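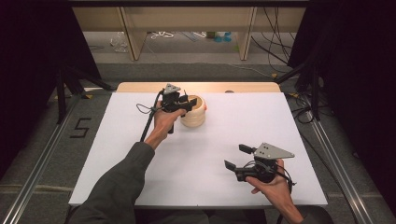
Both grippers over the white board, left one just beside the ribbed cylinder.

Notes on the time sync fix in Muneo, our recording and replay tool. Short thread.

The symptom: on two-handed takes the left and right tracks drifted apart during replay. The planner then saw the right hand arrive early and refused the handover as a collision.

We blamed the pose estimate first. Liesl Lanz re-ran 298 takes with the old tracker and got the same drift, so the tracker was cleared.

The cause was in the logger. Each gripper stamped its packets on arrival at the host. When the USB queue filled, packets were held and then stamped in a burst. The positions were fine and the times were wrong.

Fix, part one: stamp on the device and send the counter with every packet. The host fits offset and skew per device over a sliding window of 4 seconds.

Fix, part two: replay now resamples both hands onto one clock before anything reaches the planner. Gaps longer than 2 frames are marked as gaps. We used to interpolate straight through them, which made some very smooth nonsense.

Robel Beyene asked whether old logs can be repaired. Partly. If the raw counter was saved, run the converter with the resync flag. If not, the take stays out of the training set.

Still open: jaw width comes in on a separate channel and still uses host time. Ticket 1944 if you want to follow it.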